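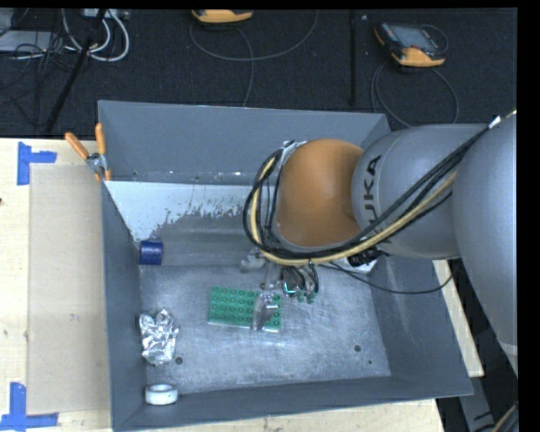

Brekum Perley, bac à compost de cuisine en métal : deux mois de cohabitation

Ma note : 3 sur 5, et je me trouve généreux.

J'ai longtemps composté dans un vieux saladier posé sous l'évier, avec une assiette en guise de couvercle. Le système avait un défaut, l'assiette, et un mérite, la gratuité. Puis Tyyne Vuorinen, ma voisine du dessus, m'a vanté le Perley avec l'ardeur que d'autres réservent aux cures thermales. J'ai cédé. Le facteur l'a monté en soufflant.

Le Perley est donc un seau. La marque Brekum préfère dire « solution de collecte organique », ce qui explique sans doute une partie du prix. Il existe en deux tailles : la petite, qui déborde au premier chou-fleur, et la grande, que j'ai prise, et qui oblige à déplacer le grille-pain. Le mien vit désormais sur le frigo, où il prend la poussière avec dignité (le grille-pain, pas le seau).

Le couvercle d'abord. Il ferme bien. Il ferme même si bien que l'ouvrir d'une seule main, l'autre tenant une planche couverte d'épluchures, relève de la prestidigitation. La notice montre une dame qui y parvient en souriant. J'ai essayé en souriant, les carottes sont tombées quand même. Au bout de trois semaines le joint s'est assoupli et l'on s'en sort avec le coude.

Le filtre à charbon, logé sous le couvercle, tient ses promesses sur les agrumes et le marc de café. Sur l'oignon, il négocie. Sur les crevettes, il capitule en une nuit, mais je reconnais que personne de sensé ne met de crevettes là-dedans et que j'avais des invités. Les recharges se vendent par lot de deux, au prix d'un déjeuner correct, et Brekum conseille d'en changer chaque mois. J'en suis toujours à la première, par esprit de contradiction, et mon nez n'a rien signalé de dramatique.

Parlons de l'intérieur, parce que c'est là que les avis en ligne s'écharpent. Le métal se raye. Il se raye à la cuillère, à la brosse, au noyau d'avocat lancé d'un peu loin. Kiran Khurana, avec qui je partage le jardin et une certaine idée de la rhubarbe, avait renvoyé le sien pour ce motif. Moi, ça m'est égal : c'est un récipient où pourrissent des poireaux, je ne compte pas y recevoir. Les rayures n'empêchent pas de le rincer et ne retiennent guère les odeurs, à condition de ne pas laisser sécher le marc au fond. Une poignée de gros sel, un demi-citron, on frotte, on oublie.

La vidange, maintenant. L'anse est trop fine. Plein, le seau scie les doigts entre le deuxième étage et la cour, et j'ai fini par l'emmailloter dans un bout de chambre à air, ce qui ruine la ligne mais sauve les phalanges. Le rebord, en revanche, est bien dessiné : tout part d'un coup, sans cette purée résiduelle qu'il fallait racler dans mon saladier. Je n'attendais pas d'émotion de ce côté-là et j'en ai eu une petite.

Avant lui, j'avais emprunté le Costello de ma sœur, en plastique, moitié moins cher. Il se lave mieux et pèse trois fois rien, mais il garde la mémoire de chaque melon. J'ai aussi regardé l'Irunach, en céramique, très beau, dont le couvercle ne survivrait pas à une semaine chez moi. Si vous avez des gestes délicats et pas d'enfants, pourquoi pas.

Le service client, j'ai dû le solliciter pour une vis de l'anse, absente du carton. J'ai écrit le 17 janvier, on m'a attribué le dossier 1368 et, pendant une semaine, rien d'autre. Puis j'ai reçu un sachet de vis, toutes identiques, toutes trop longues. J'en ai coupé une à la scie. Elle tient. Le reste est dans le tiroir où vont ces choses.

Faut-il l'acheter ? Si votre compost est au bout du jardin et que vous y allez tous les soirs, gardez votre saladier. Si vous vivez en étage et que vous descendez quand vous y pensez, le Perley rend service et se fait assez vite oublier. Attendez les soldes, il y passe chaque année. Et prenez la petite taille si vous tenez à votre grille-pain.

Points forts : le joint, le rebord, la solidité générale.
Points faibles : l'anse, le prix des filtres, la vis.

Mise à jour : Tyyne me signale que son couvercle passe au lave-vaisselle sans dommage, filtre retiré. Le mien en est sorti légèrement voilé. Elle soutient que je l'ai mis en bas.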